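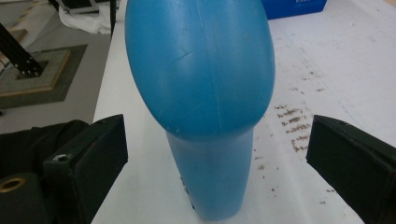

Last time I translated two whole menus before finding out the strings had been frozen under a different branch, so please say up front which files are live, Hartmut Kröger wrote under our previous call. Fair point. The live files are listed further down, and the branch will not change during the sprint.

Etine is looking for translators and reviewers for its February localization sprint. Etine is a free desktop program for keeping parts lists and repair notes. The interface is complete in 19 languages. We want to bring 4 more up to the level where they can ship with the next release: Welsh, Basque, Latvian and Slovenian.

The sprint is held in Tevstead, in the second-floor meeting room at Navarrete, and online for anyone who can't travel. Doors open at 9:30 a.m. each morning and we stop at 5 p.m. It runs for three days. You don't have to be there for all of them.

What we need

Translators who write one of the four languages well. You should be comfortable reading English, but you don't need to write code. Most strings are short: menu items, error messages, button labels. The help pages are longer and come last.

Reviewers who have worked on software translation before. A reviewer reads what others submit, fixes terms that don't match the glossary, and signs off on each file.

One person to test right-to-left layout. Arabic is already translated, but the print dialog still breaks and we would like someone who reads the language to go through it with a developer.

Files open for this sprint

main-menu, dialogs, print, import-export. The file called legacy-reports is closed – please leave it alone even if Stanance shows it as incomplete.

Stanance is the web tool we use for all translation work. If you have never used it, there is a 30-minute introduction on the first morning, also streamed. Accounts are made by hand, so send your details early.

Costs

The work is unpaid. We cover train or bus fare within the country and lunch on all days. We have a small number of shared rooms at the hostel across from the station; tell us if you want one. We can't pay for flights.

At the last sprint 87 people sent in at least one string online, and the review queue took weeks to clear. Reviewers will get places in the room first this time.

How to sign up

Use the contact form on the Etine site and pick "Sprint" as the subject. Give your name, your language, whether you want to translate, review or test, and whether you are coming to Tevstead or joining online. Links to earlier work are useful for reviewers – two or three are enough.

Sign-up for the room closes at the end of January. Online places stay open until the sprint starts.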